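Chapter 6
Sharing a Socket: Extension Leads and Power Strips

In this chapter you will learn to name the parts of an extension lead, to work out how much you can safely plug into one, and to store it so that it lasts.

When Beryl Tapley began teaching her evening class in household repairs at the Heywood centre, she asked everybody to go home, walk through their rooms and write down each place where several things were sharing one wall socket. Most people came back the following week rather surprised at themselves. There was the lamp and the radio by the bed, of course, but there was also the tangle behind the television, the one under the desk, and (in one house in Clalter, which she still talks about fondly) a lead that ran behind a piano, under a rug and out the other side to feed a fish tank! You might like to try the same walk before you read any further. Take a pencil, and do look behind the sofa.

We lean on these leads so much because our houses were very often wired for a different sort of life. A sitting room might have been given a socket or two when all it had to run was a lamp and a wireless, and now the same room has a television, chargers, a printer and goodness knows what else. A power strip is a cheerful, helpful answer to that, so long as we remember that it gives us more places to plug in and no more electricity than before. Everything on the strip still draws its supply through one cable and one plug.

That brings us to the only sum in this chapter, and it is a friendly one. Every appliance has its power marked somewhere, in watts, and every lead has a limit marked on it too. Add up the watts of all the things you mean to run together and see that the total stays below the limit. Suppose you have a small heater marked 500 watts and a kettle marked 1,938 watts. Together they come to 2,438 watts, and you would want to know your lead's rating before switching both on. Better still, give the kettle a wall socket of its own.

Before we come to the safety checks in Section 6.2, it helps to lay a lead out on a table and get to know its parts: the plug, the cable, the switch and the row of outlets. Outlets differ a good deal from country to country, so don't be put out if yours have another shape.
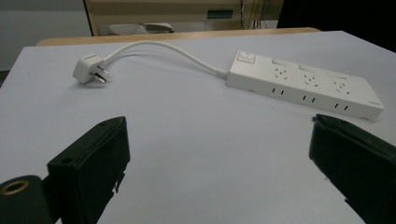 Figure 6.1 A white power strip with its cable and plug. The square rocker switch is at the cable end, and the three outlet groups on top have slanted slots.

Have your own lead beside you as you work through the next section, unplugged from the wall and with nothing plugged into it. Run the cable gently through your fingers from one end to the other, feeling for nicks or flattened places, and make a note of anything you find.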